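Comparing two arms in simulation before buying – is it worth anything?

Posted by benchrat_olico, July 30, 2020

We're a small shop picking between two arms for a tending job, and the dealer for Skultmont keeps telling us the simulator will settle it. I've had both models loaded since May and I'm not convinced. The Skultmont arm wins on cycle time in the sim by 6 percent, which sounds nice until I remember who wrote the model file. The other one is a Lyimo, with a model somebody put up on a forum.

What I'm mostly stuck on is the camera side. We want to check whether a cheap camera can find the arms and the parts in poor light, so I turned the lights down and the sensor noise up and rendered both arms on one table.

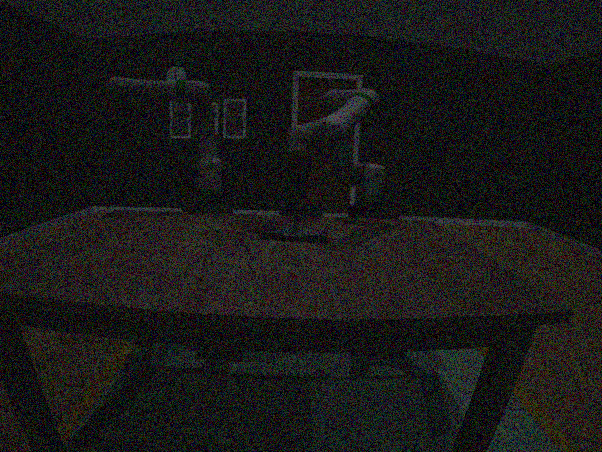
Low-light render, two arms on the table, noise turned up.

My part finder gets about 25 hits out of 100 at this setting. Is that telling me anything about a real camera, or only about the noise slider? And would you trust the cycle time number at all?

3 replies

gearlash
I'd trust neither. The noise in your render is the same all over, and a real sensor doesn't behave like that. Ours gets worse in the corners and goes blotchy as it warms up. Take one real shot with the cheap camera in the dark end of your shop, put it next to the render, and adjust until they look alike. If you can't get them to match, stop tuning the finder.

On cycle time, look at what payload and joint limits each model file has. The vendor file I got had the acceleration set to a value the printed manual doesn't allow. I asked and was told it was "for demo purposes". Also check that both grippers are closed at the same speed, since the default close in our simulator is instant. That alone can eat a 6 percent lead.

pallet_mo
just buy the cheaper one, they all do the same thing

Viststead Tooling
We went through this last year with two other arms. The sim was good for reach and for finding out that a cable would hit the post. For speed it was no help – the real arm settled a lot longer at each stop than the model did. Ask both dealers for a loan unit and run your own part on it. If one of them says no and points you back to the simulator, I'd take that into account.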